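Notes for Session 4: Folding, Sorting and Storing Soft Goods
Home Textiles Care, evening section
Instructor: Declan Yeoman

Read these before class. Bring one fleece or plush item from home, clean, no bigger than a throw. If you missed Session 3, get the fiber table from Reece Kershaw, because we will use it again and I won't be copying it onto the board.

## 1. What counts as a soft good

For this course, a soft good is any household textile that isn't clothing and isn't fixed to something. Throws, blankets, plush covers, bath sheets, cushion covers and robes all go here. (Robes are clothing in most stores' systems, but they fold and store like blankets, so we treat them as blankets.)

We split them by surface, not by use:

- **Flat weave.** Cotton sheets, table linen, tea towels. Holds a crease.
- **Loop.** Terry towels and bath mats. Holds a crease badly and snags easily.
- **Pile.** Fleece, plush, velour, sherpa, faux fur. Crushes under weight and does not like to be folded tight.

Most of this session is on pile, since flat weave was covered in Session 2 and loop will come up again with the bathroom unit.

## 2. Checking an item before it goes away

Do the check on a pale, clear surface in good light. Pile sheds, and dark lint on a light table is easy to see.

1. Lay the item face up. Run a flat hand across it one way, then back the other way.
2. Feel along every edge for grit, crumbs or stiff patches. Stiff patches on polyester plush usually mean detergent residue or heat damage.
3. Turn it over and repeat.
4. Smell it. A musty item goes back to the wash, even if it looks clean.
5. Press the thickest seam between two dry fingers for a slow count of 15. If the seam feels cool afterward, it is still damp inside.

Step 5 is the one people skip. Damp seams are the main reason stored blankets smell in spring.

Heat damage can't be fixed. The tips of the fibers have melted together, and brushing only pulls them out. Residue can be fixed with a second rinse and no softener. To tell them apart, wet a small corner and rub it. Residue turns slick. Melted fiber stays rough.

## 3. Folding pile fabrics

The idea is to get a stable shape with as few hard creases as you can. A hard crease in plush leaves a line in the nap, and after a long time on a shelf the line may not come out.

Use the **roll fold**:

1. Spread the item with the pile side down.
2. Bring the two long edges in to meet at the center. Don't press.
3. Bring one short edge up by a hand's width and let it sit in a loose curve.
4. Keep going in the same direction, turning the item over itself loosely.
5. Tuck the last edge under so the weight of the item holds it.

The finished piece should have rounded ends. If an end looks like the spine of a book, it's too tight. Open it and start again from step 3.

For very thick items, skip step 2 and fold the item in half once along its length. Two layers are enough to turn. Four layers of heavy sherpa will spring open as soon as you let go.

A plush item dropped on a table falls into its own soft ridges and thicker folds. Look at where it bends by itself before you fold it. Those are the places where the fabric is most willing to turn, and your fold lines should stay near them when the shape allows it.

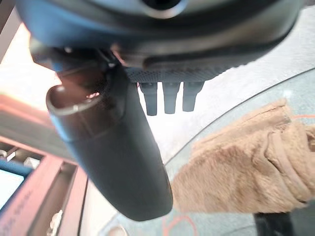
**Should I fold a plush throw with the pile on the inside or the outside?**

Keep the pile on the outside. When two pile faces are pressed together the fibers lock and mat, and the throw comes out of storage with flat patches. With the backing on the inside, the smooth sides slide over each other and the fold opens cleanly.

There is one exception. If the item will sit on an open shelf where it picks up dust, put it in a cotton bag first. Don't reverse the fold to protect the pile.

## 4. Stacking and weight

Pile goes on top. Flat weave goes on the bottom. Loop can go in either place as long as nothing with a hook or zipper is next to it.

We tried this with the class set last December. The fleece throws at the bottom of the stack had visible flat areas when we took them out, and the ones on top did not. One throw from the bottom recovered after a light steaming. The Grurnex plush blanket did not fully recover, and I still have it if you want to feel the difference.

Rules for shelves:

- Don't stack pile higher than three items.
- Leave a hand's width of air above the top item.
- Face the rounded ends toward you. It is easier to pull one out without dragging the rest.
- Keep pale items away from raw wood. Line the shelf with washed cotton or acid-free paper.

Vacuum bags are fine for moving house. For anything longer than that, don't use them on pile. They do the same thing a heavy stack does, only faster.

## 5. Labels

Each stored item gets a paper tag on cotton string. Don't pin through plush. Write:

- item and size
- fiber, if known
- weight in grams
- date washed
- shelf

A typical entry from our practice shelf reads: *Throw, single, polyester plush, 700 g, clean, shelf B.* The wash date goes on the back so it can be crossed out and rewritten.

If the care label has been cut out, write "fiber unknown" and wash it as the most delicate thing it could be. Don't guess from the feel. Some of the acrylics in the Brokent swatch book feel like wool to most people on the first try.

## 6. Class exercise

Work in pairs. Each pair gets one fleece item, one plush item and one terry towel.

1. Check all three using Section 2. Write down anything you find.
2. Roll fold the fleece and the plush. Fold the towel in thirds.
3. Swap with another pair and open their folds. Look for lines in the nap.
4. Refold, tag and shelve.

You have 11 minutes for steps 1 and 2. The rest is untimed.

## 7. For next time

Read the handout on cedar, lavender and moth traps. Wash one pile item at home without softener, dry it flat and write three or four lines on how the surface compares with before. A phone photo is fine but not required.

The Espinoza reader has a short chapter on storing wool, starting on page 92. Reece has the loan copy, and it needs to be back on the cart before the next class.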